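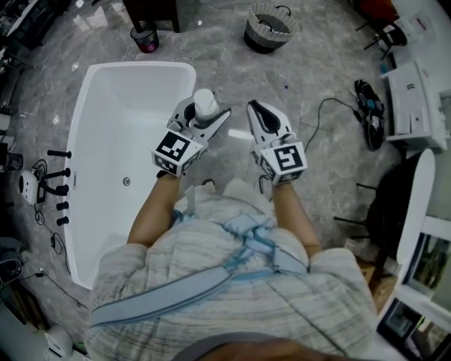 Skilstead Masters Swim Club — Members' Blog

I've been meaning to write about baths for ages, and after the August open water swim I finally have an excuse. My legs were toast! Gavin Aitken (lane two, always has a snack) told me to go home and soak, so I did, and then I did it again the next night, and now I'm a bath person.

I grew up in a shower house. Five of us and one tiny water heater, so you got in, you got out, and if you were last you got whatever was left. A bath was something you had when you were sick. So it took me a while to stop feeling guilty about running that much hot water just for me.

My routine, if you want to copy it: I eat first, because a hot bath on an empty stomach makes me woozy. Then a big glass of water, phone in the other room, and in by 9 p.m. I stay for around 21 minutes, which is one side of the old Damach record my sister gave me (it's mostly accordion, don't judge). When the music stops I get out, even if I don't want to.

Rosine Lecomte swears by cold water and says I'm cooking myself. She did 3 cold dips a week all last winter and was never sick once, so maybe she's onto something. I tried it in her tub and lasted 30 seconds — and I screamed for most of them.

As for what goes in the water, I've gone back to plain Epsom salt. The fancy lavender stuff left a ring that took me half a Saturday-style scrubbing session to shift, and my skin itched anyway. Benjie Yap puts oatmeal in an old sock and ties it to the faucet, and I have to say his elbows look great.

Next on my list is a proper bath pillow. The rolled towel just gets soggy and slides down my back. If anyone at the club has one they like, bring it up at practice, or leave a comment and tell me where you got it.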